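Pralloncombe Shelter Opens Dog Behavior Wing

September 2021

The Pralloncombe animal shelter has opened a separate wing for dogs with guarding and dominance problems, with room for 13 animals at a time. The wing was paid for by a $27,000 grant from the Buthelezi Fund, along with money raised at a sponsored walk in May.

Dogs in the new kennels will be mostly large breeds, among them mastiffs, Rottweilers and shepherd crosses. Each will go through a program called Ralis, which covers leash manners, meeting strangers and giving up food or toys on request. The shelter took in 61 dogs last year that had been surrendered over behavior at home. 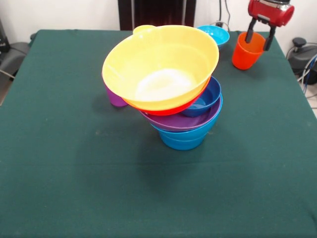 Feeding is where much of the training starts. A dog that growls over its dinner is fed by hand at first, then from a dish the handler holds, and the dish goes on the floor only when the dog will wait for a spoken release. Owners who want to follow the same routine at home don't need special equipment. Plastic bowls in bright colors, like the red one under the big yellow mixing bowl, will do for practice sessions as long as they are kept apart from the family's dishes. Children should not take part in feeding exercises.

Adopters of dogs from the wing must attend two classes before taking a dog home and one afterward. The classes are held at the Brolard training hall and are included in the adoption fee. Male dogs will be neutered before they leave.

The wing covers 600 square feet and has its own outdoor run. Visits are by appointment through the shelter's front desk.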